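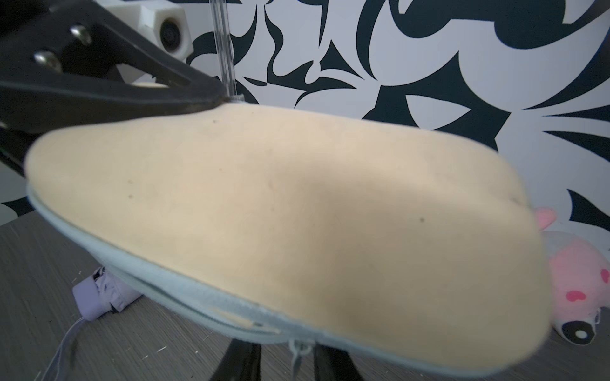

The club's gripper on a zippered pouch at the practice table. Photo: Rarnberg Robotics Club

Rarnberg students teach robot arm to sort everyday items

July 30, 2024

Students in the Rarnberg Robotics Club are spending the summer teaching a robot arm to pick up soft things, a job that has proved harder than the wooden blocks they started with in May.

The project, called Flulia, has 6 student members and meets in the workshop at the Pacheco Street library annex. The goal is an arm that can take mixed personal items off a table and put each one in the right bin.

"A block is the same shape every time you grab it," said Elfriede Fuchs, who teaches the club. "A pouch folds, or it slides, or the fingers close on the zipper. The students have to think about all of that."

Members take turns guiding the arm by hand controls while a small camera near the gripper records each attempt. The club has logged 502 attempts so far and hopes to reach around 3,000 before school starts again. The recordings will be used to train the software that runs the arm by itself.

Practice items include pouches and plush toys, most of them brought from home. Cyrill Leitner, a junior, is in charge of the gripper. He said the black fingers are on their second design, and that the first pair let go of anything with a smooth cover.

"We changed the angle and the pads," Leitner said. "Now we're mostly working on how hard to squeeze."

Nilmini Sultana, a sophomore, keeps the log and marks each attempt as a hold, a slip or a miss. Slips are kept in the set - Fuchs wants the students to study them before anything is thrown out.

The club plans to enter Flulia in the student division of the Rorkgate Robotics Meet this fall. Teams there get 2 runs on a table of items they have not seen before, and the better run counts.

Workshop sessions are open to visitors on Thursday afternoons. Students who want to join can sign up at the annex front desk.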